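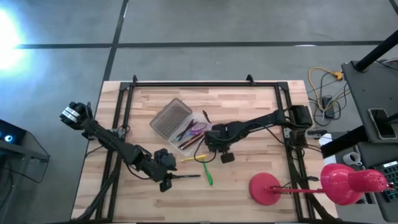 Jarberg Oral History Project
Progress report to the Lukumay Fund, second period
Prepared by Precious Mnguni

Where we are

The grant agreement promised 300 recorded hours of former cannery workers talking about the cannery. At the end of June we had 242. They also talk about their knees, the county road department and a wedding in Wurkanska that at least four people claim to have catered. We have kept all of it. The road department material is surprisingly strong and may deserve its own index heading.

Transcription

This is the slow part, as the Fund's reviewer predicted last time in a tone I have decided to call supportive. 101 interviews are transcribed and checked against the audio. The automatic first pass through Jivley is quick and fairly good until someone says the name of a fish, at which point it writes down whatever it likes. "Smelt" has been a verb throughout. Hamish MacAulay now goes over every draft with a glossary he built from the old packing ledgers, and the error rate on species names has dropped to a level we can live with.

Speakers get their transcript by mail and have a month to ask for changes. Most ask for none. A few have removed remarks about relatives, and one added several.

Money

Spending is under budget on travel and over on postage. We underestimated both the price of mailing a large-print transcript and the number of people who would want a second copy for a sister. I would like to move the unspent travel money to cover it. The revised budget sheet is attached, with the changed lines marked.

The equipment line is closed. The second recorder was repaired under warranty after a long correspondence that I am happy to forward to anyone with a free afternoon.

Delays

The listening station at the Jarberg library was due in May. The library has replaced its carpet, then replaced the replacement, and the corner we were promised is currently full of atlases. The new date is September. I have it in writing – the last one was in writing too.

Next period

We have 8 interviews booked, mostly night-shift people, who were underrepresented in the first round and have noticed. Hamish will finish the place-name index and start on the consent file, where a handful of older forms predate our current wording on web access and need to be signed again. Nothing from those interviews goes online until they are.

The next report will come with sample audio, as requested. Please let me know whether the Fund still wants it on disc.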